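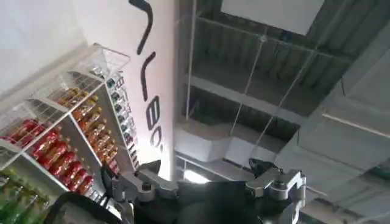 チケット789　飲料用ディスプレイラック「Purnance」右端の縦列で瓶が引っかかる件。Drarkavthorpe店の飲料コーナーに設置したラックについて、右端の細い縦列から商品を抜くときに手応えが重く、隣の棚まで揺れるという連絡が続いています。対象の列は緑のキャップの瓶を縦に並べているところです。その横の、琥珀色の飲料を詰めた棚と、下の段の赤い缶の列では同じ症状は出ていません。ラックはアクリルの透明側板と白いワイヤーの組み合わせで、すぐ横に黒い大きな文字の入った白いパネルが立っています。

状態：解決済み
優先度：中
分類：什器／棚・仕切り
設置場所：Drarkavthorpe店　飲料コーナー
起票：コモツォ・ムキゼ（店舗運営）
担当：ラクラン・レイン（Mathebula 什器サポート）

症状
・右端の縦列で、瓶を手前に引くと途中で一度止まる。
・力を入れて引くと抜けるが、そのとき側板が外側に動く。
・補充時も同じ位置で止まる。奥まで入れるには瓶を少し持ち上げる必要がある。
・縦列のすべての段ではなく、上のほうの段で目立つ。
・破損、液漏れは今のところなし。

店舗側で試したこと
・瓶を全部出して棚を乾拭き。変化なし。
・瓶の本数を減らして並べ直し。少しましになるが、止まる位置は同じ。
・縦列の商品を別の細い瓶に入れ替え。引っかからない。
・ラック全体を少し手前に出して置き直し。変化なし。

連絡1（店舗 → サポート）
商品を細いものに替えれば使えるのですが、この列は緑のキャップの商品で棚割りが決まっており、入れ替えたままにはできません。ラックを組んだのは2月で、そのときは別の商品が入っていました。今の棚割りに変えてから症状に気づいたので、最初からこうだった可能性もあります。部品が曲がっているのか、幅がもともと足りないのかを知りたいです。

連絡2（サポート → 店舗）
ご連絡ありがとうございます。Mathebulaのレインです。まず次の点を確認してください。
1. 縦列の内側の幅を、上の段、中ほどの段、下の段でそれぞれ測る。手前側と奥側の両方。
2. 瓶の胴のいちばん太いところの直径を測る。ラベルの上からで構いません。
3. 側板を留めている樹脂クリップに、浮きや割れがないかを見る。
4. 側板とワイヤーの間に紙を一枚差し込み、どこまで入るかを見る。
測るときは縦列の商品を全部出してください。隣の棚の商品は入れたままで結構です。隣の棚に荷重がかかった状態で仕切りがどちらに寄っているかを見たいためです。

連絡3（店舗 → サポート）
測りました。下の段は手前も奥も同じ幅です。上の段は手前が下の段と同じで、奥だけが8ミリ狭くなっています。中ほどの段はその間くらいでした。瓶の直径は下の段の幅には問題なく収まりますが、上の段の奥の幅とはほとんど差がありません。
クリップは手前側は全部はまっています。奥側はラックの後ろに手が入りにくく、目で確認できていません。白いパネルがすぐそばにあるので、ラックを動かさないと後ろに回れない状態です。
紙は側板の手前からは入りません。上の奥の角だけ、指一本分くらいまで入りました。

連絡4（サポート → 店舗）
奥だけ狭いという結果から、縦列と隣の棚を分けている仕切りが奥で右に寄っていると見ています。考えられる原因は二つあります。
（ア）仕切り奥側の差し込みが一つ隣の溝に入っている。
（イ）隣の棚の商品が詰まりすぎて、仕切りを横から押している。
琥珀色の飲料の棚はかなり隙間なく並んでいるとのことですので、まず（イ）を見てください。その棚から縦列側の一列だけを抜き、もう一度上の段の奥の幅を測ってください。幅が戻れば（イ）、戻らなければ（ア）の可能性が高くなります。
側板のほうは、仕切りと瓶に押されて上の奥が開いているだけかもしれません。クリップが割れていなければ交換は不要です。

連絡5（店舗 → サポート）
一列抜いて測り直したところ、少しだけ広がりましたが、下の段の幅には戻りません。半分も戻っていない感じです。抜いた列を戻すとまた元の数字になりました。両方が原因ということはありますか。

連絡6（サポート → 店舗）
あります。溝が一つずれていると仕切りがまっすぐ立たず、横からの力で動きやすくなります。差し込み位置を直す作業をお願いできますか。棚板は幅600ミリのものをお使いのはずですので、お一人で外すと奥がたわみます。二人で作業してください。作業時間は約30分を見てください。

手順
1. 縦列と、その隣の棚の商品をすべて出す。瓶はケースに立てて入れ、床に直接並べない。
2. ラックの下の段の缶はそのままでよい。重しになるので残しておくほうが安定する。
3. ラックを手前に引き出し、横のパネルとの間に手が入る幅をつくる。引くときは下の横ワイヤーを持つ。アクリルの側板は持たない。
4. 側板の奥側のクリップを上から順に外す。下のクリップは外さない。
5. 仕切りの奥側を持ち上げ、ワイヤーの差し込み先を確認する。手前側と同じ番目の溝に入っていなければ、入れ直す。
6. 棚板を軽く揺らし、仕切りが一緒に動くことを確認する。仕切りだけが動く場合は差し込みが浅い。
7. 側板を戻し、クリップを下から順に留める。
8. 上の段と下の段の奥の幅を測る。
9. 商品を戻す。隣の棚は、瓶と仕切りの間に指が軽く入る程度の余裕を残す。

古いクリップは冷えていると割れやすいことがあります。予備がない場合は作業前にお知らせください。Prisauの倉庫から送ります。

連絡7（店舗 → サポート）
予備クリップは店にありませんでした。念のため送ってください。作業は開店前に行います。
別件で確認ですが、作業のついでに縦列だけ棚板の間隔を変えることはできますか。瓶のキャップと上の棚板の間が狭く、抜くときに手の甲が当たるという声があります。

連絡8（サポート → 店舗）
クリップは発送の手配をしました。
縦列の棚板の間隔は変えられます。縦列だけ独立した受けになっているので、隣の棚には影響しません。ただし間隔を広げると段が一つ減ります。今回は先に幅の問題を直し、使ってみてから決めることをお勧めします。上の段の奥が狭いままだと、瓶が斜めに持ち上がってキャップが当たりやすくなります。幅が直ると、そちらも軽くなるかもしれません。

作業記録（9月4日（土）　ムキゼ）
開店前に二人で作業。商品を出し、ラックを引き出した。
仕切りの奥側、上の差し込みが一つ右の溝に入っていた。下の差し込みは正しい溝。上だけずれていたので、仕切りが上に行くほど右に傾いていたことになる。
入れ直しは簡単だったが、側板を戻すときに手間取った。クリップを上から留めると下が合わない。手順のとおり下から留め直したら入った。
クリップは一つ、外すときに爪が欠けたので送ってもらったものに交換。欠けたものは処分した。
作業後の幅は、上の段、中ほどの段、下の段とも、手前と奥で同じ。
紙の確認もした。上の奥の角にも入らなくなった。
縦列に緑のキャップの瓶を戻し、すべての段で抜き差しした。止まる位置なし。側板の動きもなし。
隣の棚は一列減らさずに戻した。詰め方を少し左に寄せて、仕切り側に指が入る余裕をとった。

連絡9（店舗 → サポート）
作業が終わりました。記録のとおりです。引っかかりはなくなりました。キャップが上の棚板に当たる件は、前よりましですが残っています。段を減らすかどうかは棚割りの担当と相談します。
ラックを元の位置に戻すとき、横のパネルにどのくらいまで寄せてよいか、目安があれば教えてください。今は次に後ろを見るときのために、前より少し離して置いています。

連絡10（サポート → 店舗）
確認ありがとうございました。パネルとの間隔は、手のひらが縦に入るくらいあれば点検には足ります。側板とパネルが触れていると、商品を抜いたときの揺れがパネルに伝わりますので、触れない位置にしてください。
段数の変更は別のチケットで受け付けます。その際は、縦列に入れる商品の高さをキャップまで含めて測ったものを書いてください。棚板の受けの位置をこちらで計算してお返しします。
組み立て説明書の仕切りの図で、上下の溝を同じ番目に合わせることが読み取りにくいため、図の修正を社内に依頼しました。

原因
仕切り奥側の上の差し込み位置のずれ。隣の棚の詰めすぎにより、ずれが広がっていた。

対応
差し込み位置の修正、クリップ一つの交換、隣の棚の詰め方の変更。

残っている項目
・縦列の棚板の間隔（店舗で検討中、別チケット）
・説明書の図の修正（Mathebula社内）

店舗用メモ
・縦列の商品を太い瓶に替えるときは、先に上の段の奥に一本入れて確かめる。
・隣の棚を補充するときは、最後の一本を押し込まない。
・引っかかりが再発したら、商品を減らす前に奥の幅を測り、このチケットの番号を書いて連絡する。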